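Community > Household Help > Kitchen & Pantry

Sorting mixed soda cans into clear bins?
Apr 12, 2019, by Kenza Kamel

I keep drinks for our whole office and I'm tired of digging. We buy mixed flavors, everything comes out of the cardboard, and then it all sits on the table until somebody gets thirsty. I've got clear plastic containers already, so I don't want to buy more stuff. Do you sort by brand or just cram them in? 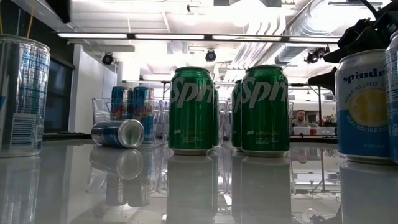 Sprite, Red Bull and a Spindrift, waiting for a home.

The one on its side is the kind of thing that drives me nuts, they roll!! Also the table is super shiny and I worry about scratching it.

flarkport_dad
By brand. Done.

Baek
I do this every week for a break room with a fridge full of seltzer, so here goes. I'd go by rows, one kind per row, running side to side across the bin. Tall cans get their own spot or they'll poke up past everything else.
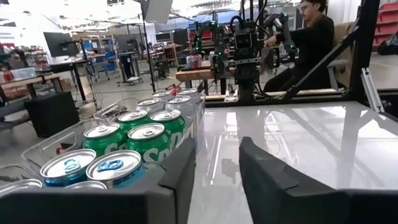

Blue in front, then green, then silver at the back works great for me, and I can tell what's low just by looking down at the tops (I used to label the sides, what a waste of tape). Keep them all upright. If a row is short, push it together and let the gap be at one end. Oh, and lift the bin when you move it, don't slide it! A full one is heavier than you'd think, and a dish towel underneath will save your table.

Cotudari
Rows are fine but put the older cans in front. We found some from September behind the new ones. Still drank them.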